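Robot club, October: the pouch task

We are back for the autumn term and I said I would write these up a bit more often, so this is the first one. The club meets in the upstairs room at Pustedari, same as last year, and there is a kettle now.

The big change is that we have moved from wheeled robots to arms. Most of last year went on line-following, and by spring everyone was a bit tired of it. The two-arm setup goes by the name Wirby, which was the winner of a vote among the younger members. I voted for something else.

We have entered the Akano schools challenge, which has a packing category. You get a set of small everyday things and the arms have to open a container, put something in it and close it again, with no hands in the enclosure once the clock starts. Each run is allowed 40 seconds. The entry fee was 349 and Strazds paid it, so thanks to them. They have also asked for a poster, which we have not started.

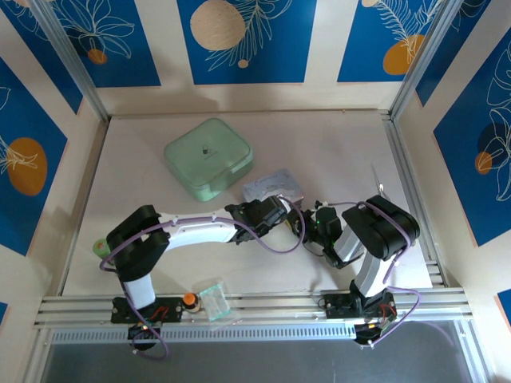 We drive the arms by hand from a second pair of controllers and save each attempt. Two members drive, one for each side, and a third keeps the log. It took us most of September to agree on what to write in the log. At first people put "good" or "bad" and that was no use to anyone a week later. Now we write which arm moved first, what it touched and why the attempt ended.

The hardest part so far is getting the two drivers to wait for each other. If both go for the middle together the grippers meet and you have to back off and begin again. We tried calling out loud, which worked but got noisy – the chess group next door did mention it. At the moment the left driver always goes first and the right driver keeps still until they hear "yours".

Soft things are also harder than I expected. A box stays the shape it was when you last looked at it. A pouch sags, and the place you were aiming for has moved by the time you get there.
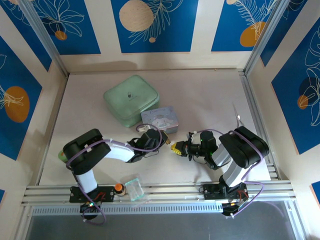

I have asked everyone to practise the reach on its own before trying a whole run. It is dull, and there were complaints, but the logs are much easier to read when an attempt has only one thing in it. We will put the steps together after half-term.

Cables are the other job on the list. They need enough slack for a full reach and they still have to stay out of the way of the grippers. We have moved the ties twice and I expect we will move them again.

Next session starts at 4.30 and not 4, as the room is being used before us. Please bring your log sheets back, including the ones with tea on them.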